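밀폐용기 정리 기록, README

상태: 초안. 마지막 수정 2021년 2월 14일.

이 사이트는 쿠키를 사용합니다. 계속 이용하시면 쿠키 정책에 동의하는 것으로 간주됩니다. [동의] [설정 변경]

## 무엇에 대한 문서인가

부엌 식탁 위에서 음식 보관용기를 꺼내고, 뚜껑을 맞추고, 선반에 올리거나 서랍에 넣는 과정을 모은 자료다. 프로젝트 이름은 Nernodari라고 붙였다. 별 뜻은 없다. 사진과 짧은 메모가 한 쌍이고, 모두 400쌍이다. 용기는 20개, 정리 규칙은 13개가 들어 있다.

먼저 밝혀 두자면 나는 정리법이라는 것을 별로 믿지 않는다. 책마다 "한 번만 제대로 하면 평생 간다"고 쓰여 있는데 우리 집 용기 서랍은 한 달을 간 적이 없다. 그래서 이 자료는 잘 정리된 부엌을 보여 주려고 만든 것과는 거리가 멀다. 흔히 권하는 규칙들이 실제 식탁 위에서 말이 되는지 확인해 보려고 시작했고, 절반쯤은 아직도 말이 되는지 모르겠다.

## 규칙의 출처

13개 규칙은 세 군데에서 왔다.

- Muto 정리 수첩에서 옮긴 것. 짧고 단정적이다. "뚜껑 없는 용기는 용기가 아니다" 같은 문장이 많다.
- Flostetti 주방용품점에서 나눠 주던 안내지. 선반을 하나 더 사라는 결론으로 끝나는 항목은 뺐다. 빼고 나니 얼마 안 남았다.
- Halilović 식기 카탈로그 뒤쪽의 보관 요령. 번역이 어색해서 두 항목은 내가 다시 썼고, 원문과 뜻이 달라졌을 수 있다.

출처끼리 서로 어긋나는 규칙도 그대로 두었다. 예를 들어 한쪽은 뚜껑을 닫은 채 보관하라고 하고 다른 쪽은 뚜껑을 따로 세워 두라고 한다. 둘 다 이유는 그럴듯하게 적혀 있는데 근거를 찾아보면 아무것도 없다. 메모에는 어느 규칙을 따랐는지 번호만 적었다.

## 식탁 위의 물건

쌍마다 나오는 물건이 조금씩 다르다. 유리 용기와 플라스틱 용기를 섞어 썼고, 둥근 것과 네모난 것을 한 식탁에 같이 올린 경우가 많다. 정리 책들은 모양을 통일하라고 하지만 집에 있는 용기를 전부 버리고 새로 사지 않는 한 불가능한 이야기다. 흰 철망 선반은 식탁 위에 올려놓고 쓰는 종류로, 수납량을 늘려 준다고들 한다. 식탁이 그만큼 좁아진다는 말은 어디에도 없다. 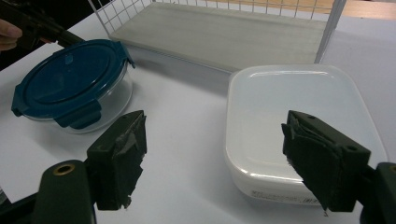

선반을 쓰는 규칙은 4번과 9번이다. 4번은 뚜껑이 있는 용기부터 올리라고 하고, 9번은 자주 쓰는 용기부터 올리라고 한다. 두 규칙을 같은 날 번갈아 적용해 보았는데 결과 차이를 말할 수 있을 만큼 뚜렷한 것은 없었다. 높이가 낮은 용기는 어느 칸에 넣어도 들어갔고, 높은 용기는 어느 규칙으로도 들어가지 않았다. 결국 선반 칸의 높이가 정하는 일인데 거기에 규칙 번호를 붙여 놓은 셈이다.

## 메모 읽는 법

메모는 한두 줄이다. 순서는 규칙 번호, 꺼낸 용기, 놓은 자리, 의견. 의견란은 비어 있는 것이 많다. 쓸 말이 없어서 비운 것이니 누락으로 처리하지 말 것.

다음 표현은 일정한 뜻으로 썼다.

- 맞음: 뚜껑과 몸통이 제짝이고 끝까지 닫힌다.
- 반쯤: 닫히기는 하는데 한쪽이 뜬다. 잠금 날개가 달린 뚜껑에서는 날개 하나라도 걸리지 않으면 반쯤이다.
- 없음: 몸통만 있다. 뚜껑을 잃어버렸는지 다른 곳에 있는지는 구별하지 않았다. 구별할 수 있었으면 없음이라고 쓰지 않았을 것이다.
- 보류: 어디에 둘지 못 정해서 식탁에 남겼다.

"맞음"은 메모를 쓸 때 손으로 확인한 결과다. 사진만 보고 다시 판정하려는 시도는 권하지 않는다. 뚜껑이 얹혀만 있는지 잠겼는지 구별이 안 되는 각도가 꽤 있다.

## 믿지 말아야 할 부분

한 집에서 만든 자료다. 싱크대 높이, 서랍 깊이, 밥을 해 먹는 횟수가 다른 집에서 같은 결과가 나올 것이라고 생각하지 않는다.

12월에 작성한 초반 메모는 용어가 들쭉날쭉하다. 그때는 "반쯤"이라는 항목이 없어서 애매한 것을 전부 "맞음"에 넣었다. 나중에 고칠 수 있는 것은 고쳤으나 어떤 용기였는지 알 수 없는 메모는 그대로다. 뚜껑 짝 맞추기 비율을 내고 싶은 사람은 초반 부분을 빼고 계산하는 편이 낫다.

소요 시간은 기록하지 않았다. 처음에는 적으려고 했는데 전화를 받거나 국이 끓어서 중간에 멈추는 일이 잦았고, 그런 숫자로 "이 방법이 더 빠르다"고 쓰는 사람이 생길 것 같아서 그만두었다. Flostetti 안내지에는 정리 시간이 절반으로 준다고 되어 있다. 무엇의 절반인지는 적혀 있지 않다.

용기 겉면에 붙은 상표나 표시는 옮겨 적지 않았다. 용량도 마찬가지다. 바닥에 찍힌 용량과 실제로 담기는 양이 다른 것을 세 개 확인한 뒤로는 적을 의욕이 사라졌다.

## 폴더 구성

- photos/ : 사진
- notes/ : 메모. 사진과 같은 번호를 쓴다
- rules.txt : 규칙 13개, 출처 표시 포함
- containers.txt : 용기 20개의 재질과 모양, 뚜껑 유무

containers.txt의 뚜껑 유무는 집 전체를 뒤져서 찾은 기준이다. 메모의 "없음"과 맞지 않는 줄이 있을 수 있다. 있는 뚜껑이 그날 식탁에 없었던 경우이고, 이런 어긋남은 고치지 않을 생각이다. 실제 부엌에서 제일 자주 일어나는 일이 바로 그것이다.

## 쓰임

정리 습관에 대한 글을 쓰거나 식기 목록 양식을 만들어 보는 데에는 쓸 만할 것이다. 용기를 고르는 자료로는 맞지 않는다. 유리가 나은지 플라스틱이 나은지에 대해서도 답이 없다. 유리는 무겁고 플라스틱은 색이 밴다는, 이미 다들 아는 이야기만 메모에 몇 번 나온다.

출처를 적고 쓰면 된다. 상업적으로 쓰는 것도 막지 않지만 "검증된 정리법"이라는 문구를 붙이는 것은 삼가 주기 바란다. 검증된 것이 없다.

## 남은 일

- 규칙 6번과 11번이 사실상 같은 말인지 확인
- 보류로 끝난 쌍을 따로 모은 목록 만들기
- 서랍 쪽 메모 보충. 지금은 선반 쪽에 치우쳐 있다
- rules.txt에서 Halilović 항목의 어색한 문장 다시 손보기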